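Helley Table Top, Pale Wood, Satin

Item no. 1518
Range: Helley, by Pralidwood
Use: dining, desk and workroom tables, indoor only

The Helley top is supplied as a separate part, to be mounted on a frame or pair of trestles already on site. It is sold by the piece, finished on the upper face and all four edges. The underside gets one sealing coat and is not graded for appearance.

Surface
Pale wood with a fine tan and light brown grain. The grain pattern differs from piece to piece. Long curved bands and wavy contours are normal in this range and are not accepted as grounds for return. Tops cannot be matched for grain across separate orders. Two or more tops ordered together are picked from the same batch on request; enter "batch" in the notes field.

Finish
Clear satin lacquer. Under overhead lighting the surface shows a soft whitish sheen that moves with the viewing angle. Where glare is a concern, order the matte version, which ships with the same edge profile and the same hole pattern. The color will warm slightly with exposure to daylight. Move lamps, trays and desk pads from time to time during the first months of use, or the covered areas will stay lighter.

Mounting
Use the supplied screws only. Longer screws may come through the upper face. Holes in the steel frame should be slotted across the width so the top can move with changes in humidity. Do not glue the top to the frame. The Roman trestle and the Roman fixed frame both fit without drilling. For frames from other makers, use the paper template in the carton.

Weight and load
Shipping weight: 50 lb, carton included
Maximum evenly spread load on Roman fixed frame: 273 lb
Loads for other frames are not rated by us.

Care
Wipe with a damp cloth and dry along the grain. No scouring pads, ammonia or solvent cleaners. Use a mat under hot cookware. Light scratches in the lacquer can be reduced with the repair kit, item no. 495. Deep scratches need sanding and recoating of the full face, as spot repairs remain visible in satin.

Delivery
Ships flat in a double-wall carton with corner guards. Check the face before signing and note any damage on the delivery slip. Tops that have been drilled or cut cannot be returned.
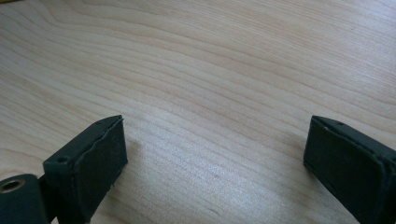
Dondport, 2020-01-30
Helley top in pale wood, satin finish, upper face. The matte version is due back in stock in October.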